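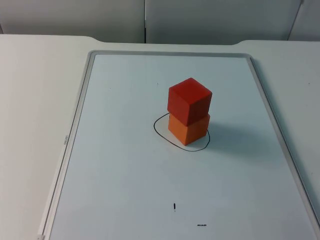
三月里收拾书房，从柜子最下面翻出一盒彩色木头方块，是好几年前买的，牌子叫Jineo，盒盖已经裂了一道。本来打算送人，后来没送成，留在家里，慢慢变成了晚饭后的一个小游戏。这篇把玩法和用的东西记一下，前阵子有两位读者在留言里问过。

先说板子。家里的白板是Nillton的，当初是为了写买菜清单和每月要交的费用买的，在厨房墙上挂了两年。后来厨房重新刷墙，取下来就没再挂回去，一直平放在白桌子上用。平放有平放的好处，写字不用抬胳膊，孩子也够得着。坏处是占地方，吃饭前得挪走，而且手腕容易把刚写的字蹭掉。带一圈边框的板子比没边框的好，方块倒了滚到边上，多半会被挡一下。

玩法很简单。拿一支黑色白板笔，在板子上随手画一个圈，不用画圆，歪一点没关系，然后把方块一个一个往圈里叠。底下那块必须整个落在圈里，压线不算。上面的可以探出去一点，只要不倒。叠完以后数三秒，站得住就算过关，把圈擦了，画一个更小的，再来一次。

刚开始我们画的圈都很大，差不多随便放都行，玩两轮就没意思了。后来定了规矩，由对方给你画圈，这样圈一下子就小了，形状也越来越怪，有画成豆子的，有画成鞋底的。我自己画圈总有一边鼓出去一块，怎么改都改不过来，后来也就不改了。

两块叠在一起其实没什么难度，红的放在橙的上面，稍微错开一点也稳得很。难的是第四块往后。我们家最高的纪录是九块，第十块每次都放不上去。方块看着方，边长之间还是差一点，叠得高了，这一点差别就全出来了。我拿尺子量过几块，最大的和最小的差了不到一毫米，摸是摸不出来的，叠起来就知道了。

颜色方面，我们试过按颜色定分数，红的三分，橙的两分，其他的一分。结果大家都抢红的，争了一个晚上，第二天就取消了。现在颜色只用来定顺序：先抽一张纸条，上面写着从下到上的颜色，照着叠。这个版本适合年纪小的孩子，他们会很认真地对纸条。纸条我写了20张，裁的是旧日历的背面，放在一个茶叶罐里。写的时候没有多想，有几张是重复的，也没重写。

关于白板笔，说两句。我用过三种，最后留下来的是Driltton的细头。粗头画出来的线太宽，压没压线说不清楚，容易吵架。细头的线窄，判断起来省事，就是下笔要慢，快了会断。画完等几秒再放方块，不然木头底面会沾上墨。我们有一块就是这样弄脏的，用湿布擦过，还留着一道灰印子，后来那块就专门放最上面。

擦板子用旧棉袜就可以，套在手上很顺手，比板擦好用，脏了扔进洗衣机。如果圈画了好几天没擦，干擦会擦不掉，用同一支笔在旧线上再描一遍，马上擦，就下来了。这个办法我试过很多次，都管用。不要用厨房的钢丝球，我家板子左上角那几道划痕就是这么来的，现在一擦就积黑。

还有灯的问题。我们桌子上方是顶灯，板面又亮，从某些角度看过去有一片反光，黑线会看不清。解决办法是换个位置坐，或者把板子转半圈。影子有时候也碍事，方块叠高了以后，影子斜着落在板上，正好盖住要看的那一段线。有一次为了这个吵起来，最后是拿手机照亮了看的，压线了，我输。

买方块的事，有人问要不要买大盒。Amadi那家店里有216块一盒的，我在店里看过，分量很重，收拾起来也是个问题。按我们这个玩法，十几块够了。我家这盒原来有多少已经记不清，现在丢了一些，沙发底下应该还有，上次挪沙发找出来两块，都是绿的，一块缺了角。

收纳我换过几次。原来的盒子裂了以后，先用鞋盒，太大，方块在里面到处跑；后来用布袋子，拿取方便，但是每次都要倒出来，声音很响，晚上不合适。现在用的是一个装饼干的扁铁盒，底下垫了一层旧毛巾，方块平铺一层刚好，茶叶罐和笔放在旁边，跟板子一起靠在书架侧面。板子是竖着靠的，下面垫了两片毛毡，地板不会刮花。

下个月想试试在板上画两个圈，两个人同时叠，中间不许碰桌子。桌子有一条腿不太平，得先垫一下，垫好了再来写结果。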